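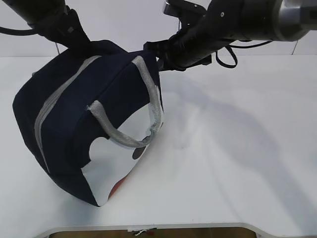

Juser, maintainer of the Revport bag notes

README — soft bags, cloth and zippered

Welcome, and thanks for opening this file before the folders! These notes go with the bags part of Revport, which holds 746 short entries on the small soft bags people carry lunch, crayons and spare socks in. The navy one with the gray woven handle and the printed white panel is a favorite of mine (I do love a bag with a bit of cheer on it), and you will meet it often.

Each entry has a bag name, a main color, a closure and a free remark. Please write "zipper" even when only the tape shows, and "handle" for any carrying loop, flat or round. Mesh, piping and lining go in the remark — there are 13 agreed words for them in terms.txt, and I'd be grateful if you stuck to those.

Known gaps: very few drawstring bags, and the size column is still empty for 24 entries. I hope to get to those in March.
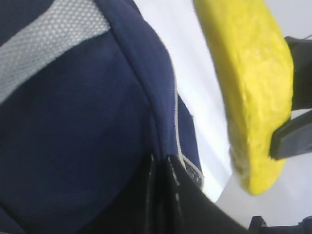 Nakamura wrote in to ask whether piping and seam could be kept as separate words, as sorting by "edge" had lumped them together. They are separate from the next version on.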